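Notes for Session 6: Hanging Pictures and Living With Walls
Home Decorating on a Small Budget, evening course
Instructor: Venla Eskola

Welcome back, everyone, and thank you for the lovely paint swatches you left on my table last time (I have taped most of them into my own notebook, so if you want yours back, please say so before I get any fonder of them). Tonight we leave paint behind and talk about what goes on top of it. I've written these notes out longer than usual because Saturnino Robles told me he likes to read them on the bus, and I took that as permission.

Bring to class: a tape measure, a pencil, some newspaper or brown wrapping paper, scissors, and one picture you'd like to hang but haven't.

## 1. Start with the wall

Most of us choose a picture first and then walk around the house holding it up like a waiter with a tray. I've done it for years and it does work now and then, but tonight I'd like you to try it the other way around. Sit down in the room. Sit in the chair you really use, with a cup of something, and look at the walls for as long as the cup lasts. Notice where your eyes go when you aren't telling them where to go. That spot is usually asking for something.

Then write down, for each wall:

- what color it is in the morning and what color it is at night
- whether it's smooth, rough, papered, or patched
- what you see it from (a bed, a sofa, a doorway, the kitchen sink)
- what is already competing with it, such as a window, a bookcase, or a radiator

Rough plaster deserves a word of its own. A wall with some texture and a few old streaks in it can be wonderfully kind to a picture, especially one with strong color. My grandmother's hallway had walls the color of oatmeal, and she hung the brightest things she could find on them, calendars included. A very busy wallpaper is harder. There you'll probably want a wide mat or a plain frame to give the eye a bit of quiet before the picture begins.

## 2. How high?

The usual advice is to put the middle of the picture at eye level, and then everybody argues about whose eyes. Marcelino Aranda is the tallest person in our group and I am nearly the shortest, so if we shared a house we'd need a treaty. Museums tend to pick one height and stick to it, and you can do the same at home. Choose a center line that suits the people who live there and use it in every room where people mostly stand.

In rooms where people mostly sit, go lower. Lower than feels right, even! A picture over a sofa should feel as if it belongs to the sofa, and when there's a great stretch of bare wall between them, the two look like neighbors who have quarreled.

In metric, since two of you asked: in a dining room I like to start my paper pattern with its center 105 centimeters above the seats of the chairs when the chairs are pushed in, then step back and adjust. It's only a starting place.

## 3. One strong picture or several small ones

A single picture on a large wall is a brave choice, and I want to talk more of you into it. Portraits are especially good at this job. We are so used to looking at faces that even a modest one will hold a wall together, and if there's a lot of movement in the hair or the background, you get some of the liveliness of a pattern as well.

Color does a great deal of the work too. Blues and pinks with a little orange among them will stand out happily against beige, and they'll pick up any warm color in the floor. If your floor is already strong, look for a touch of it in the picture before you go shopping for rugs. 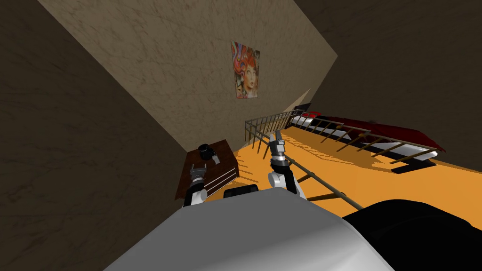 ## 4. Groups

Now for those of you with a drawer full of small things. A group needs one idea to tie it together, and it can be a very simple idea: all the same frame, all black and white, all birds, all from one summer. Last August I helped Telmo Moya hang his father's postcards of lighthouses, and the frames were every size and finish you can imagine, but the sea ran through all of them and it looked as if they'd been collected for that wall.

1. Lay everything on the floor first, in the shape you want.
2. Put the largest piece a little off center.
3. Keep the gaps even. I use 50 millimeters between frames, and I cut a strip of cardboard to that width so I don't have to keep measuring.
4. Trace each frame on paper, cut it out, and tape the papers to the wall.
5. Leave them up overnight. Walk past them in your slippers. Move the ones that bother you.
6. Hammer last of all.

## 5. Fixings, briefly

Please weigh your picture. The bathroom scale will do: weigh yourself holding it, weigh yourself without it, and keep the first two numbers private.

- **Paper posters, unframed:** removable putty or small clips. On rough plaster, putty often lets go, so test one corner first.
- **Light frames:** a single hook and nail, or an adhesive strip if the wall is smooth and the paint is sound.
- **Medium frames:** two hooks set a little apart, which also stops the picture from tilting each time someone shuts a door.
- **Heavy frames and mirrors:** screws and the right anchors for your kind of wall. If you don't know what's behind your paint, ask someone who does before you drill.

Renters, read your lease before you make a hole.

## For next time

Hang one picture, or move one you already own. Write half a page on what you tried, where you first put it, where it ended up, and what the people you live with said about it. Ramiro Benítez has kindly offered to bring his level for anyone who'd like to borrow it, and I'll bring the cardboard strips. We'll begin with your half pages and then go on to lamps.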